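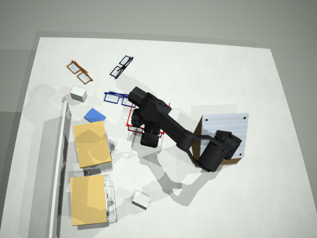 Computer rendering of the arm over a tabletop of glasses in four frame colours.

Govindasamy Optical brings robot arms to its Skestness sorting room, and keeps the whole crew

SKESTNESS – Govindasamy Optical is very pleased to announce that robot arms will join the sorting room at its Skestness workshop in September, in a project with automation firm Runora that has been a long time coming and has had more cups of tea poured over it than any other in the company's history. All 70 people who work at Skestness today will stay on, at the same pay or better, and the crew in the sorting room will be the ones running the new benches.

Anyone who has sent in an old pair of glasses for new lenses, or dropped some into one of our donation bins, has had help from the sorting room, even if they've never heard of it. It is the first stop for everything that comes through the door. Each pair is picked up, turned over, set down by frame colour and shape, and sent along to cleaning, to the lens bench or to the repair desk. The room handles 2,000 pairs in a normal week, and quite a few more in the weeks after the school holidays, when it seems every child in the region has sat on their specs.

It is careful work and the crew is proud of it. It is also hard on the hands. When we asked people across the workshop last winter which job they would most like some help with, sorting came up again and again, and so did sore wrists and stiff thumbs by the end of the afternoon. Several people told us they loved the repair side and wished they could get to it more than one shift in a fortnight.

Under the new arrangement, the arms will do the picking up and setting down for everyday frames. A sorter will look after each bench, tell the arm what is coming, check what it has placed and take over by hand whenever a pair is bent, broken, very delicate or simply odd. Rimless frames and anything with a loose lens will stay with people for now, and so will every pair that arrives with a note tucked in beside it (there are more of those than you might think, and some of them are lovely).

"We went into this with our eyes open, if you'll forgive the expression," said a spokesperson for Govindasamy Optical. "The crew told us plainly what they wanted to hand over and what they wanted to keep. They wanted to hand over the reaching and the lifting. They wanted to keep the judging, the fixing, and the last look before a pair goes home. So that's how we've set it up, and if it needs changing once we've lived with it for a while, we'll change it."

Much of the planning has been done on screen. Using its Flevby layout program, Runora built simulated versions of the workbench, with the arm, a table, boxes and glasses in different frame colours, so that sorters could see how the arm would reach and where its elbow would swing before anything was bolted down at the workshop. People from both shifts sat in on those sessions and were not shy. They asked for more elbow room on the side where they stand, and for a stop button that can be reached from a stool as well as from standing. Both requests are in the final layout.

"Some of the best suggestions came from people who had told us at the start that they weren't computer people," said a spokesperson for Runora. "They knew how a folded temple catches on the one beside it, and how a dark frame can be a nuisance to pick out late in the day. We've been building benches like this for a good while and we still went home with pages of notes."

Training begins before the first bench is switched on. Every sorter will receive 560 dollars on top of regular wages as a thank-you for completing the course, which covers starting and stopping the arm, clearing a dropped pair, and changing the settings when a new style of frame turns up. The course is held in paid hours, in small groups, and anybody who would like to go through a section a second time is welcome to. Those who would sooner not work beside the arms can move to cleaning or repair, and a few have already put their names down.

For the rest of the workshop, the change that will be noticed most is likely the repair desk. Sorters who finish their training will be able to spend part of each week there, learning hinge work and frame straightening from the people who do it all day. A second desk is being fitted out beside the window, and we hope it will mean customers wait less time for a repair to come home.

Customers don't need to do anything differently. Glasses can be mailed or dropped off just as before, in a hard case if you have one, with your name and phone number on a slip of paper inside. The front counter at Skestness will stay open through the changeover, though there may be some drilling in the mornings and we thank our neighbours for their patience.

Families of staff are invited to come and see the new benches once they are running, and an open afternoon for customers will follow later in the season. Details will be posted at the front counter. Media wishing to visit the sorting room are asked to call the Skestness workshop ahead of time so that we can arrange a moment that suits the crew.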